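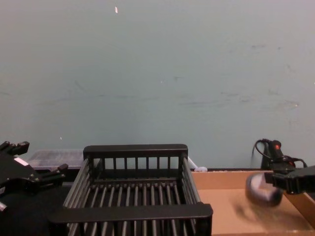
Clorkero

Clorkero is a leave-on facial exfoliant sold by the skin care company Wuvix. Liquid, unscented, comes in a 40 ml travel bottle and a larger pump bottle. Main active is lactic acid, with 2 percent salicylic acid in the stronger version (see Versions).

History

Developed by Urmas Kalniņš, a cosmetic chemist who had earlier worked on shaving products at Premavmont. First sold as a sample sachet only, tucked into orders of the company's cleanser. Full size followed in April of the next year. Early bottles had a screw cap that leaked in the mail — replaced by a flip top, later the pump. The name has no stated meaning. A claim that it comes from a street in Tambunan is repeated on several fan pages, no source given.

Versions

Clorkero Original: lactic acid, glycerin, panthenol. For normal and dry skin.
Clorkero Clear: adds salicylic acid. Oily skin. Stings more, according to most reviewers.
Clorkero Night: thicker, closer to a serum. Discontinued, then brought back in the small size only.

Use

Applied in the evening after cleansing, with a cotton pad or the fingers. The label says to start with two nights a week and to wear sunscreen the next day. Wait 20 minutes before moisturizer was on the old leaflet but is missing from teh current one. Not meant for broken skin or for use the same night as a retinoid.

Reception

Mostly good. Blogger Elīna Pētersons put the Original in her yearly list of samples worth buying full size, but called the Night version "sticky on the pillow." The Wuvix store page had 2,742 customer reviews at last check. Common complaints are price, the pump jamming near the end of the bottle, and slight pilling under makeup. Some users prefered the old formula, which had more glycerin.

Packaging

Frosted plastic, gray label. Batch code on the base. Sachets are still given out with orders, Original only.

See also

Chemical exfoliation
Lactic acid
Toner (skin care)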